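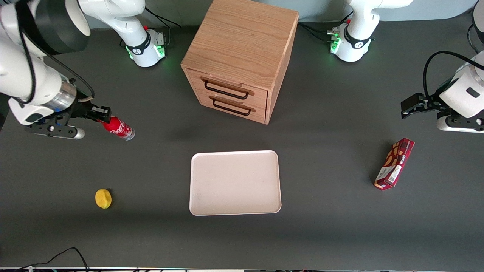
Onde se guarda o que não pertence a nenhuma categoria?

Na gaveta de baixo, segundo a norma da casa, até que alguém proponha outro destino por escrito.

A norma era de Lieselotte Kettler e tinha 38 artigos. Regulava o esvaziamento das casas de que a Drallon recebia as chaves, quase sempre em Midutbridge e quase sempre por morte do ocupante. O artigo 1 definia objeto. O artigo 2 definia superfície de triagem: mesa de tampo escuro, sem brilho, encostada a uma parede, livre de toalhas e papéis. O artigo 3 proibia comer sobre ela.

Ghassan Abu Hammour leu os 38 artigos na viagem e chegou ao apartamento da rua Loden às 10 da manhã. Kettler já lá estava. Tinha aberto os estores da sala e fechado os da cozinha, por causa do calor, e escrevia o número do processo na primeira página do caderno: 241.

– Leu?

– Li.

– O que diz o artigo 17?

– Que os alimentos são tratados em último lugar.

– E porquê?

– Não diz.

Kettler acenou com a cabeça e passou-lhe as luvas.

O apartamento pertencera a um homem chamado Sabbagh, revisor de tabelas de marés, reformado. A sobrinha vivia no estrangeiro e pedira três coisas: os documentos, as fotografias e o móvel pequeno de duas gavetas. O resto seria doado ou eliminado. O contrato previa dois dias de trabalho para duas pessoas, com uma hora de almoço não remunerada.

Começaram pelo quarto. A roupa foi separada por tecido e depois por estado. Os sapatos tinham todos o salto gasto do lado de fora. Abu Hammour registou os pares por tamanho, cor e tipo de sola, e Kettler corrigiu-lhe a coluna da sola, onde ele tinha escrito borracha em vez de sintético. Nos livros demoraram mais. O artigo 9 obrigava a folhear cada volume, da última página para a primeira, e a recolher num envelope o que caísse. Caíram bilhetes de autocarro, uma receita de óculos e uma folha seca, que foi para o envelope com os bilhetes.

Na cozinha, a triagem seguia o sentido dos ponteiros do relógio, a partir da porta. Tachos, loiça, panos. Kettler ditava e Abu Hammour escrevia. Quando ela dizia "idem", ele repetia a descrição por extenso, como mandava o artigo 12.

Ao fim da tarde do segundo dia restavam o móvel e os alimentos. O móvel foi posto em cima da mesa. Era de madeira clara, com o veio bem visível no tampo, e tinha puxadores de arame metálico preto. A sobrinha não dissera se o queria cheio ou vazio.

– O artigo 22 – disse Kettler.

– O conteúdo acompanha o continente, salvo instrução em contrário.

– Abra na mesma. É preciso descrever.

Na gaveta de cima havia elásticos, um termómetro, pilhas gastas atadas duas a duas e um caderno em que Sabbagh anotara, ao longo de vários anos, a hora a que a luz do sol atingia a parede da sala. Não havia comentários. Nos dias de nuvens, um traço. Abu Hammour virou as páginas até ao fim. A última entrada era de março, e a letra era igual à da primeira.

– Categoria? – perguntou Kettler.

– Documento.

– Os documentos são os do artigo 5. Identificação, propriedade, saúde, impostos.

– Correspondência, então.

– Não tem destinatário.

Ele pousou o caderno na mesa e consultou a lista. Não era livro, nem fotografia, nem artigo de papelaria, porque estava escrito. Pela norma, devia seguir para a gaveta de baixo. Abriu-a. Estava vazia e forrada com papel novo, cortado à medida, com os cantos dobrados.

Kettler olhou para o papel durante algum tempo e não ditou nada.
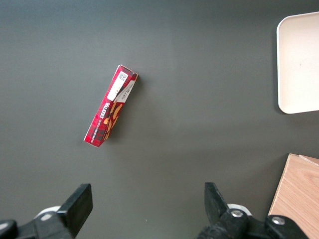

– O forro é posterior ao móvel – disse por fim. – Escreva isso. Gaveta inferior, vazia, forrada. Forro posterior.

– Acha que ele o preparou para alguma coisa?

– A norma não prevê intenções.

Abu Hammour escreveu a frase sobre o forro. Depois perguntou se podia propor uma alteração. Kettler respondeu que o artigo 37 o permitia a qualquer funcionário, por escrito, com fundamentação e em duas cópias. Ele arrancou duas folhas do bloco e escreveu de pé, apoiado no parapeito da janela. Propunha que se acrescentasse ao artigo 5 uma alínea para registos de observação feitos pelo ocupante, com ou sem utilidade aparente. Na fundamentação escreveu apenas: "A sobrinha pode não saber a que horas chegava o sol."

Kettler leu a primeira cópia e, em seguida, a segunda, para verificar se eram iguais. Na segunda faltava uma vírgula. Acrescentou-a.

– A alteração só entra em vigor no processo seguinte – disse. – Artigo 38.

– E neste?

– Neste aplica-se o texto antigo. Gaveta de baixo.

Ele pôs o caderno na gaveta forrada. O papel tinha a largura exata de duas páginas abertas, e o caderno, aberto, cabia sem folga. Abu Hammour fechou-o, deixou-o encostado ao lado esquerdo e empurrou a gaveta até sentir a madeira bater no fundo.

Faltavam os alimentos. Os frescos eram eliminados, os fechados e dentro do prazo iam para doação, e os abertos seguiam a regra dos frescos. Kettler verificava as datas com uma lupa de bolso e lia-as em voz alta. Arroz, fechado. Sal, aberto. Chá, aberto. Um frasco de compota sem rótulo, que obrigou a consultar o artigo 19 e ficou registado como "conserva doce, origem doméstica". A doação coube numa caixa. Abu Hammour fechou-a com fita, duas voltas em cada sentido, e escreveu 241 na tampa e num dos lados.

– Agora sabe porque ficam para o fim? – perguntou ela.

– Não.

– Quando escrevi a norma, ficavam em primeiro. As pessoas abriam o frigorífico, viam o que o morto ia jantar e depois trabalhavam mal o resto do dia. Perdiam-se fichas.

– Isso podia estar no artigo.

– Podia.

Desligaram o contador da água e o do gás. O da eletricidade ficava para depois do móvel, que foi envolvido em manta e descido pelas escadas com as gavetas viradas para cima. Kettler ia à frente, de costas, e dizia os degraus. No patamar do segundo andar pediu para pararem. Apoiaram o móvel no chão e ela ajustou a manta, embora a manta não tivesse saído do lugar.

Na carrinha, preencheu a última página do processo. No campo das observações, que costumava ficar em branco, escreveu a hora e, à frente, um traço. Estava nublado desde o meio-dia. Depois entregou a folha a Abu Hammour para que assinasse por baixo.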